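Ticket: la lista de precios de Matlala se imprime cortada
Abierto por: Mawar Raju
Estado: en espera

¡Hola otra vez! Sigo con lo de la impresora. Desde el jueves, todo lo que mando desde Clalleo sale con la última columna comida.
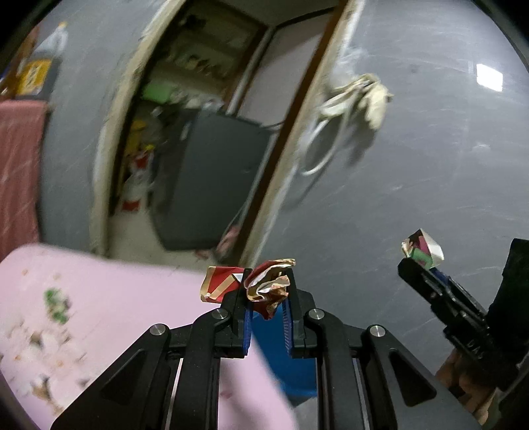
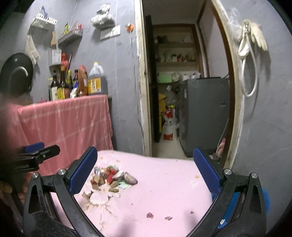
Probé lo que me dijo Ursina Auer: quitar el ajuste automático y poner la escala a mano. Con 64 % cabe todo, pero la letra queda enana y mi jefe no la lee ni con gafas. Con más escala vuelve a cortar (¡siempre por la derecha!). También reinstalé el controlador, apagué el router y esperé alrededor de 5 minutos. Igual.

Dato curioso: si guardo el PDF y lo imprimo desde el portátil de Onni, sale perfecto. Mismo papel, misma bandeja, así que sospecho del perfil de mi usuario y no de la máquina.

Respuesta de Tsehay Sisay, soporte:
Mawar, mira en Preferencias > Página si el margen derecho está en 6 mm. ¿Lo tienes en 60?

Mawar Raju:
¡Pues sí, 60! Ni idea de quién lo tocó. Lo cambio y mando la lista entera después de comer. No cerréis el ticket todavía, porfa, que me falta probar las etiquetas.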